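How to put winter coats away for the summer (and find them again)

Filed under: Cupboards, Bedrooms, Things We Own Too Many Of

A down jacket weighs next to nothing and takes up as much wardrobe as a small relative. We have several. For years the method in our flat was to hang them all on one hook behind the bedroom door until the hook came off, and then to lay them on the chair until the chair disappeared. What follows is the method that replaced it. It takes an afternoon, most of which is drying time, and you can spend that doing something else.

I do ours at the end of February if the weather is being reasonable, and later if it isn't. If you live somewhere with proper winters, wait until you've stopped lying to yourself about spring.

What you need

A bed, made. The floor will do, but you'll be on your knees and the floor will have things on it.
A soft brush or a damp cloth.
A cloth storage bag for each jacket, or one big one for all of them. I use the Lulto ones, which are plain cotton with a drawstring. An old pillowcase is the same thing with less marketing.
Liquid soap made for down, if anything needs washing. Ordinary detergent can strip the feathers and leave them flat and sulky.
A few clean tennis balls, if you have a tumble dryer.
Labels and a pen that works.

Step 1. Empty the pockets

All of them, including the inside one you forgot was there. Last year mine produced two bus tickets, a glove that matched nothing and a cough sweet that had become part of the lining. Money found in a coat belongs to whoever is doing the job. This rule is not open to discussion in our house, though it has been discussed.

Step 2. Look for dirt

Collar, cuffs, pocket edges, in that order. Collars are the worst, as that's where winter chins live. Wipe off what will wipe off with a damp cloth and a drop of the down soap, then go over it again with plain water.

If the whole jacket is grubby, wash it now. Marks that go into the cupboard pale come out in autumn a confident yellow. Read the label inside first. If it says dry clean only, believe it, and find a cleaner who does down regularly.

Step 3. Dry it, then dry it again

This is where most people go wrong, me included. Down feels dry on the outside long before it's dry in the middle. Tumble on low with the tennis balls, stopping now and then to break up any clumps with your fingers. It sounds like someone moving house upstairs. Warn people.

No dryer? Lay the jacket flat on an airer, turn it every few hours and be patient. If the filling still feels lumpy when you pinch it, it isn't done. A jacket that hasn't been washed should still have a night on a hanger in a room with the window open.

Step 4. Check the zips and seams

Run every zip up and down. A stiff one can be eased with a bit of candle wax rubbed along the teeth. If a feather is poking out of a seam, don't pull it, however much you want to. Its friends are holding on behind it. Pinch the fabric from the other side and draw it back in.

Small holes can have a nylon repair patch. I bought a pack of Gevo ones in a colour described as cherry that turned out closer to jam, and nobody has ever remarked on it, possibly out of kindness.

Step 5. Lay everything out on the bed

Put all the quilted things down together, with the fleeces nearby so they don't get left behind on a radiator. Spread each jacket front side up, collar towards the pillows if there's room, and smooth it with the flat of your hand. The shiny sort will slide off the edge of the bed given any encouragement, so start with whichever one is already leaving.
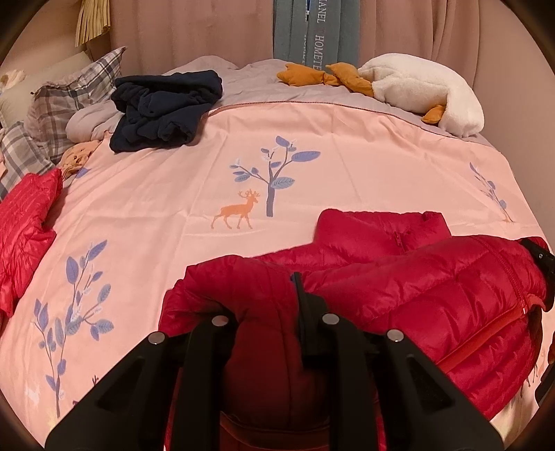

Step 6. Fold, loosely

Zip the jacket all the way up. Fold the sleeves across the front, then bring the bottom hem up to the chest, and stop there. Two folds is plenty. Push the air out gently with your forearms, starting at the hem, and don't kneel on it.

Please don't use a vacuum bag for a whole summer. They are wonderful for a fortnight's holiday and very satisfying to watch, but down that spends months as a biscuit tends to stay one.

Step 7. Bag, label, shelve

Slide each jacket into its bag with the collar at the opening, so you can see which one it is without taking it out. Write the label anyway. Ours go on the top shelf of the Maldonado wardrobe, with nothing on top of them except, by July, a tent.

Fleeces can be folded smaller and tucked down the sides. They don't mind being squashed.

When autumn comes round

Take the jackets out a day or so before you need them, give each a good shake and hang it somewhere airy. They look thin and disappointed at first, but they fluff up. If one doesn't, ten minutes in the dryer on low with the tennis balls usually persuades it.

Last updated 22 October 2020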